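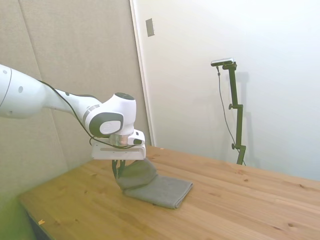 Re: [kiston-list] Subtitles for Laryea, and the missing third episode

Hello all,

I write with two things, first the subtitles and then the question about the third episode. Please excuse that it is long. English is my third language and I do not know how to be short in it.

The subtitle file for the first part of Laryea is finished. It has 1,366 lines. I have watched the whole part with it 2 times, once with the sound on and once with the sound off, because without sound one sees better if a line stays too short a time. I moved many lines by a small amount. In the chase through the salt tunnels the captain and the ghost speak at the same moment, and I have put the ghost in italics. If your player does not show italics, you will see both voices in the same letters, and it is a little confusing for one minute. I did not find a better way.

There are some words I was not sure of. The hunters call the dead ones "the slow guests." The older translation, which many of you have from the disc, says "zombies" in every place. I have kept "slow guests," as this is what they say, and in the fourth scene the innkeeper makes a joke which does not work if they are zombies. The name of the sword I have left as it is. The older translation calls it "Bone Reaper," but I cannot find any bone or any reaper in the original word. It is closer to "the one who asks again." That is not a very good name for a sword in English, so I did not translate it.

Now the third episode. In August somebody wrote to this list as follows:

> As far as I can tell there never was a complete episode three.
> The studio ran out of money, they cut what they had into the
> start of episode four, and the number was skipped. The "lost
> episode" story is just something people on the old Nelent
> forum liked to repeat. Episode four opens with twelve minutes
> that look different from the rest (the backgrounds are
> painted, the blood is a different red) and that's your
> episode three. I'd be glad to be wrong.

I have thought about this message for many weeks, and I agree with one half of it. The opening of episode four is certainly from a different time. The lantern of the captain has a handle on the left side, as in episode two, and after the title card it has a handle on the top, as in all later episodes. Also her coat is still torn. So these 12 minutes were made before the rest, I have no doubt about it.

But I do not agree that this is all that was made. My reason is the music. On the soundtrack record there are four pieces which I cannot place in any episode. One of them is called "The Bell Under the Lake." There is no lake in Laryea until the last episode, and there is no bell in it at all. A composer does not usually write music for a lake which is not there. It is possible that he wrote from the script and the scene was never drawn. But this piece has a sudden stop in the middle, then two seconds of silence, then it continues in another key. To me this sounds like music made to fit a picture, where something happens in the picture at that moment. I am not a musician, so please correct me if this is a normal thing.

The second reason is the credits. In the credits of episode four there are 103 names. I wrote them all down. In episode two there are far fewer, and in episode five also. Some of the names in episode four appear nowhere else in the series, and most of these are in the list for in-between drawings. This is a lot of people for an episode where half of the running time is the siege, and in the siege the same shot of the gate is used again and again. I think these people worked on episode three, and the studio wanted to thank them somewhere.

I asked about it on the Tullero fan board too, but there they mainly discuss the remake, and I got one answer, which was a joke about the innkeeper. 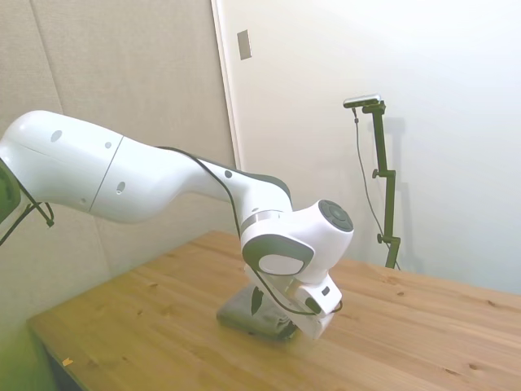
Anjani Lubis wrote to me privately after I showed her a draft of this message, and she allows me to put her answer on the list:

> I think you are right about the music but the credits don't
> prove much. Small studios moved names around all the time.
> Somebody missed the deadline for one credit roll and was
> added to the next. Also, the siege has crowd shots, and the
> crowd moves, every single corpse of it. That takes people.
>
> The soundtrack is another matter. If you play "The Bell Under
> the Lake" against the opening of episode four, starting when
> she lifts the lantern, the silence falls when the door
> closes. Try it. I don't say it was written for that scene, it
> is too long by more than a minute, but maybe the scene was
> longer once.

I tried it this evening. She is right about the door, it is quite exact. The piece then continues after the title card would come, over nothing. I played it three times and the last time I closed my eyes for the part after the card. I will not tell you what I imagined, it was too silly and had too many skeletons.

So my opinion is now somewhere in the middle. Some part of the third episode was drawn and finished, and it was longer than what we have in episode four. Whether it was a full episode I cannot say.

If somebody on this list has the first tape edition, the one with the green spine, I would be very thankful for the running time of episode four as it is on your tape. Please do not take the number printed on the box, as it is wrong for at least two other episodes. It would be best to measure from the first picture to the end of the credits. My own copy is from the disc, where the opening could be shortened, and I have never met a person who compared them.

About the subtitles again: the file is in the usual folder, in the directory for Kiston members. It is timed for the disc. For the tape it will be late after the first reel change, and I do not know by how much. If you find mistakes, please send me the time and the line, and if possible say what you would put there. "Line is strange" I receive often, and then I look at the line for a long time and it does not look strange to me.

I start with part two next. In it the slow guests learn to speak, and one of them speaks in rhymes, so please do not expect it soon. If there is a person here who can rhyme in English, write to me. I can explain the meaning of each verse in plain words, and you may do the rest as you like, only the verse at the well must have the word "door" in it.

With friendly greetings to everybody, and thank you to those who tested the first file at such late hours.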